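Notes from the Grillbridge First-Time Buyer Open Day

I went to the first-time buyer open day in Grillbridge on Wednesday, February 23, 2022, mostly to find out how a lender explains a low down payment when it has a room full of people and a table of free pastries. Skandell ran the event together with Ovham, the builder. That should tell you something about how neutral the advice was going to be.

The morning talk

Nobuhle Sibiya from Skandell spoke first. Her main example was a buyer putting 9 percent down, and the slide showed mortgage insurance at $93 a month. It looked harmless up there. The slide did not say what credit score you need to get that price, or how long you would be paying it. When I asked, she said it "varies by borrower." Fine, but then so does the $93.

She was better on closing costs. She told people to keep that money apart from the down payment and to ask for a written estimate early. A couple near me had clearly not budgeted for either.

The counter and the far end of the room

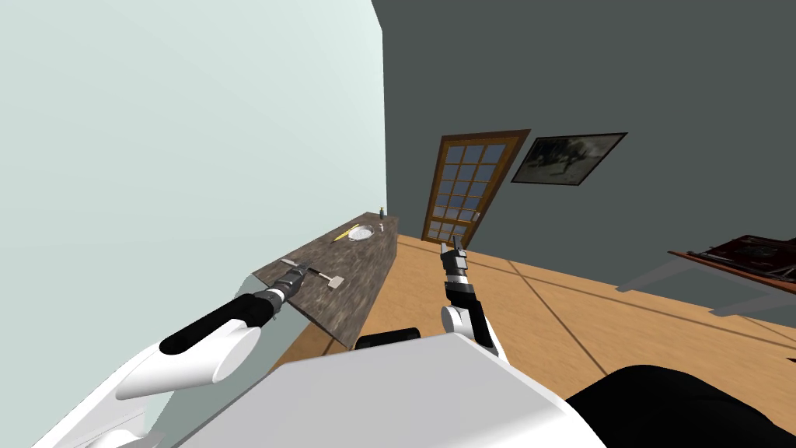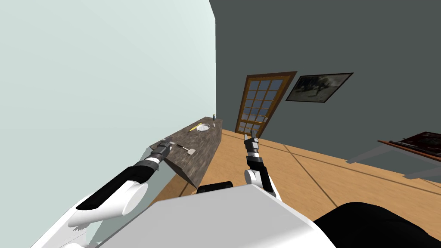
The afternoon: rates and points

Riaan Masilela took the second session, on buying down your rate. His sample loan saved $221 a month, and several people wrote that down. I wrote down that he compared it with a rate higher than the one Sibiya had used two hours earlier. Use her rate and the saving shrinks a lot. He agreed when I brought it up and said the slides came from different teams.

He also never gave a break-even date. If you pay for points and then sell or refinance in three years, you may not get your money back.

Ovham's offer

Ovham will put money toward closing if you borrow through Skandell. Lindiwe Ndlovu, on the builder's desk, said you are free to use any lender. You are, and you lose the credit if you do. I asked whether the house price would drop by the same amount for a buyer with an outside loan. She said she would check. I have not heard back.

Was it worth going?

For the closing cost part, yes. I left with a sample payment of roughly $532 a month for taxes and insurance alone, more than I had guessed for that area. I would take two quotes from lenders with no tie to the builder before signing anything. The next open day is in June.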